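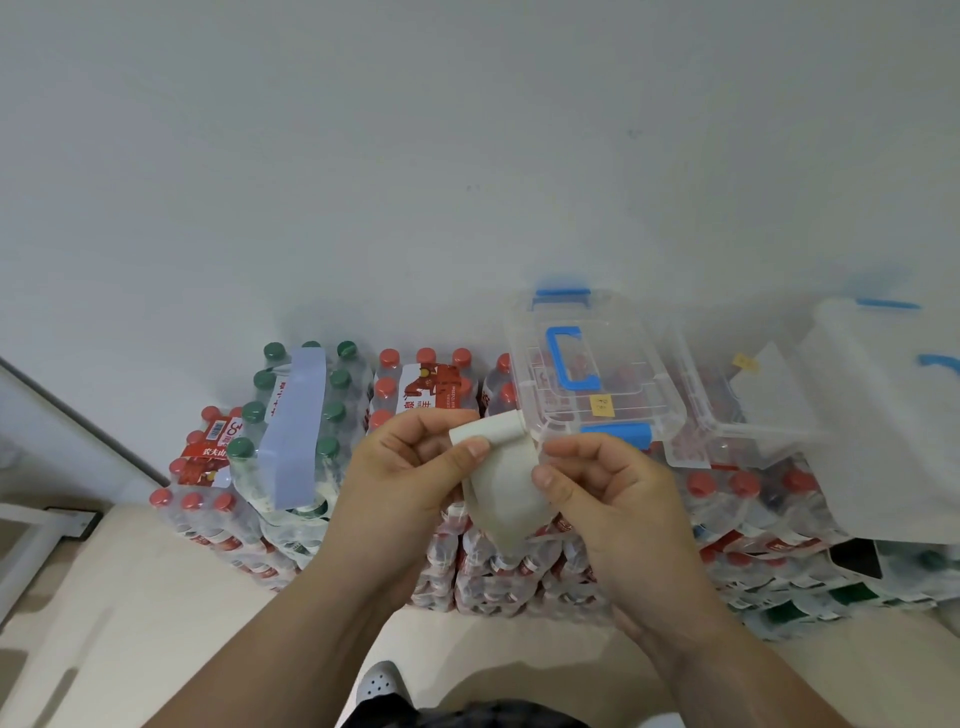
Blair Hepburn said that two fingers were enough for any house, and that a third finger was there only to make the price higher. He said this on the telephone, and he was eating while he said it.

I did not agree, but I had the Zorkent with its 3 fingers for one more evening and the Yüksel with its two for as long as I liked, and I wanted to be fair to both. So I told him I would send the table before I slept.

"Paper first," he said. "Everybody leaves the paper for the end, when they are tired."

Paper was the worst of all the things on my list. A block of wood forgives you. A bottle forgives you also, if it is full. But paper that has been crumpled once has a new shape each time you put it down, and the controller, which we called Daria after my mother's sister, would look at it for a long time and then ask for the arm to go somewhere strange. I did each thing with my own hands before I gave it to the machine. In this way I knew what the fingers should feel, even when I could not say it in numbers. My left thumb pressed, my right hand pinched and pulled a little. I wrote: left holds, right works. Then I wrote the same for the next thing, and it was nearly always the same.

The Yüksel took the paper on the second try and tore it. The Zorkent took it on the fifth and did not tear it. I wrote both down and did not know which was better.

I rang Blair back.

"Torn is worse," he said.

"But it was quick."

"Do you want a quick thing that tears your letters?"

I said that no one had written me a letter since I came to live here. He stopped eating then, and I was sorry I had said it.

After the paper came the small hard things. I had a cap which was good for this work, because it was round on the top and gave the fingers no flat place. The Yüksel had pads of grey rubber, cut straight, and the cap turned between them like a tooth that wants to come out. Twice it jumped away and I had to go on my knees for it. The Zorkent closed slowly from all its sides, and the cap stayed. I did the trial again with less force, then with less again, until I was at 800 on the scale Daria used, a scale whose unit I had never found in the manual. The cap still stayed.

I put my left hand flat on a box lid and tried it myself once more. How hard was I pressing? I have had these hands all my life and I could not tell. 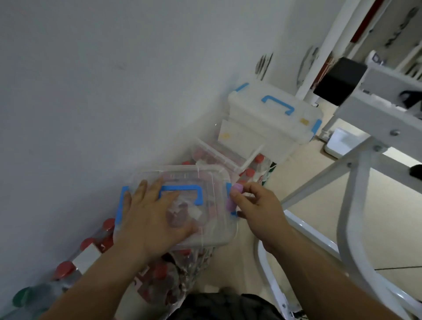 The cap, held in the right hand.

It was late when I sat down with the numbers. There were 243 trials in the file for the two grippers together, and the Zorkent was ahead in the small things and in the round things. The Yüksel was ahead in the boxes and in anything with a handle. It was also cheaper, and one could buy new pads for it at Garnton, where the man behind the counter knew me and kept a bag of them under the till. For the Zorkent you had to write to the factory and wait.

I had not thought to put this in the table. I made a new column for it, then I took the column out.

There was one trial left, and it was the fold. A soft flat thing must be held at its top edge by both hands, the tips must meet, and then the small fold must be pressed flat without the rest sliding down. I had kept it for the end, although Blair had told me not to keep the hard things for the end. My mother's sister folded like this. She could talk to three people and never look down, and the pile beside her would be as straight as a wall. I look down. I must look, or the edges do not meet.

I pressed it with my thumbs, let it hang, opened it, pressed it again.

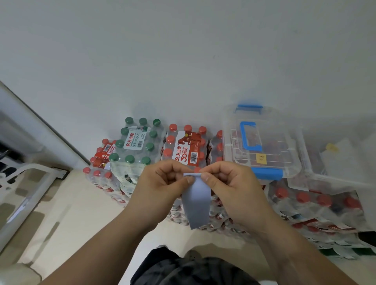

Pale blue strip, top fold.

Then I gave it to the arms. I had put the Yüksel on the left one and the Zorkent on the right, which was not in the plan and would make the result of no use to anyone. The left took the edge hard and kept it. The right came in slowly, with all its fingers a little open, and stopped, and Daria thought, and I heard the refrigerator start in the kitchen. Then it closed.

The fold was crooked. One corner stood up higher than the other by the width of a fingernail. But it was a fold, and nothing had slid down.

I wrote to Blair: table tomorrow, one more day please. Ask the Zorkent people if they will sell a single hand.

He answered at once. He wanted to know which hand.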